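Stakholm Wrist Kit: notes for users of the kitchen recordings

Version of Mar 15, 2020
Maintained by Larysa Holovko and Lukian Tymoshchuk

What is in the package

The Stakholm Wrist Kit is a small camera, a bracket and a cable guide which you fix behind a two-finger gripper. With the kit you receive 117 recordings from home kitchens, so that you can test your own software before you mount anything. The recordings were made by Hubmann, who also sell the kit. We only prepare the files and answer the letters.

Each recording is one folder. Inside are the video, the joint positions and a text file with the task in one sentence. The folders are numbered from 400 upwards, and the numbers have some holes where we removed a recording.

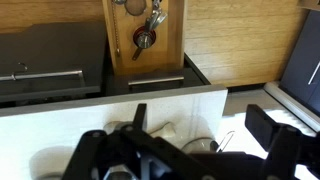 View from the wrist camera, with the gripper at a speckled quartz countertop.

The fingers stay in the view during the whole recording. Please do not crop them away, as the contact labels are given relative to the finger pads. Glass and thin wire are the most difficult things for the depth estimate, and for such objects we advise to use the colour video alone.

Mounting

You need a 3 mm hex key. Tighten the bracket first by hand, move the wrist through its full range, and then tighten fully. The cable must have a loose loop behind the last joint. Kamala Marar has written a longer guide for the older Travunance arms, which need the extra spacer.

Known problems

The clock of the camera drifts from the clock of the arm in long recordings. The script align.py corrects it, but it wants at least 500 video images to work with.

Folders made before September have no contact labels.

Licence and contact

The recordings may be used for research and teaching. For commercial use please write to Spyros Lambrakis at Hubmann. Errors in the labels can be reported to Larysa Holovko, with the folder number in the subject line.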